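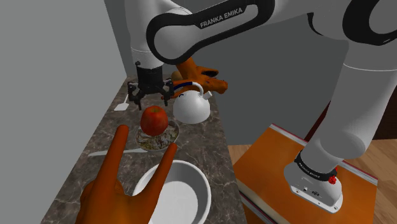 **Figure 4-1.** Simulated kitchen cell, Franka Emika arm above the counter. Gripper open over the apple, fingers pointing down.

## 4.2 Setting Up the Counter Cell in Simulation

This section describes how to load the counter cell, check the arm against its mounting platform, and teach the first pick position. Complete Section 4.1 (Installing Jokix) before starting. The procedure applies to the simulated cell only. Settings for the physical cell are kept in a separate profile and are covered in Section 6.

Allow 95 minutes for a first set-up. Operators who have already saved a cell profile may skip to 4.2.3.

### 4.2.1 Loading the cell

1. Start Jokix and select **Cell > Open**.
2. Choose the file named *Keskin Counter* from the shared folder. Do not open the copy in the archive folder, as it uses the earlier counter height.
3. Wait until the status line reads *Ready*. Loading stops after 180 seconds if the object library cannot be reached.
4. Set the physics rate to 400 steps per second.
5. Select **Cell > Save As** and store the cell under your own user name.

> **Note:** The shared file is read-only. Changes made to it are lost when the program closes, and no warning is given.

### 4.2.2 Checking the base and platform

The arm is bolted to the orange platform, which stands on the floor across a gap from the counter. The platform and the counter are separate items in the cell tree. Moving one does not move the other.

1. In the cell tree, select *Platform* and confirm that its position is locked.
2. Select *Arm Base* and confirm that its parent item is *Platform*. If the parent is shown as *World*, drag the base onto the platform entry and save.
3. Turn on **Show Contacts**. No contact marks should appear between the arm and the counter.
4. Move each joint slowly through its range with the sliders. Stop if a contact mark appears and write down the joint number.
5. Return the arm to the home position.

> **Caution:** Do not correct a contact by lowering the counter. Pick heights are measured from the counter surface, and every saved position in the profile will be wrong afterward.

### 4.2.3 Teaching the first pick

The apple on the glass bowl is used as the first target. Its position above the counter leaves the fingers clear of the marble during the approach.

1. Open the gripper fully.
2. Bring the wrist over the apple with the fingers pointing straight down. Use the top view to center it, then the side view to check that the fingers are upright.
3. Save this position as *Approach 1*.
4. Lower the gripper in small steps until the fingers are on either side of the apple. The fingertips must stay above the food in the bowl.
5. Save this position as *Grasp 1*.
6. Set the closing force to 52 percent and close the gripper.
7. Raise the arm to *Approach 1*. Check the grip report – both fingers should be listed as in contact.
8. Move the arm over the large white bowl at the front of the counter, lower it, and open the gripper. Save this position as *Place 1*.

> **Note:** The kettle stands to one side of the apple. Plan the path to *Place 1* toward the front of the counter so that the wrist does not pass over the kettle handle.

If the glass bowl moves when the fingers close, the grasp position is off center. Reset the objects with **Cell > Reset Objects** and repeat from step 2. Do not raise the closing force to make up for a poor position.

### 4.2.4 Hand model

The cell includes a rendered human hand at the front of the counter. The hand is a tracked item and is included in the contact check.

1. Select *Hand* in the cell tree and confirm that **Stop on Contact** is turned on.
2. Run the path from *Approach 1* to *Place 1* at reduced speed.
3. If the run stops, open the Inard log and read the last entry. It names the arm link that touched the hand.
4. Move the path point nearest to that link and run the path again.

> **Caution:** Paths recorded with **Stop on Contact** turned off must not be exported to the physical cell.

### 4.2.5 Saving and handing over

Export the finished profile in Jadex format and enter it in the cell register. The entry must include the user name, the closing force, and the result of the contact check. Profiles are reviewed by Neville Treloar before release. The register is closed for the yearly update in September, and profiles finished during that period are to be held in the user folder until it reopens.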